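Natimlow Hand Cream: Common Questions

How often should I use it?
Twice a day is enough for most people. Put it on after washing, while your hands are still a little damp.

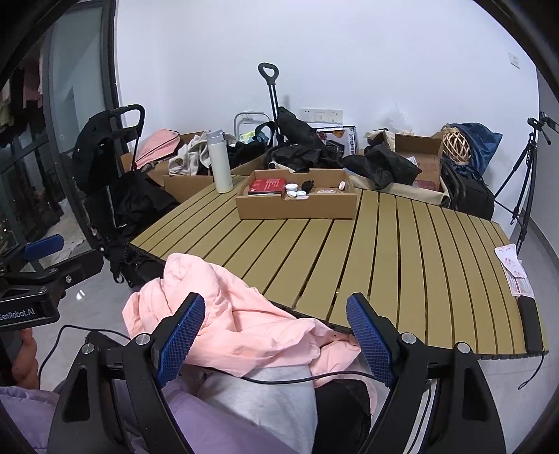
Will it stain my clothes?
It can leave a greasy mark if you dress right away. Wait 2 minutes, then wipe off any extra with a tissue.

Can I wear it under gloves?
Yes. Use a thin layer under cotton gloves.

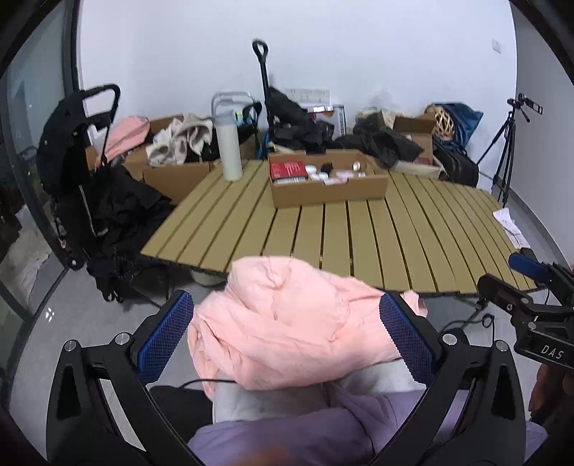 Take them off after 20 minutes, or sooner if your skin feels too warm.

What sizes do you sell?
The tube holds 50 ml. Refills are sold at our Brusenholm shop. Ask for Ylva Lundgren.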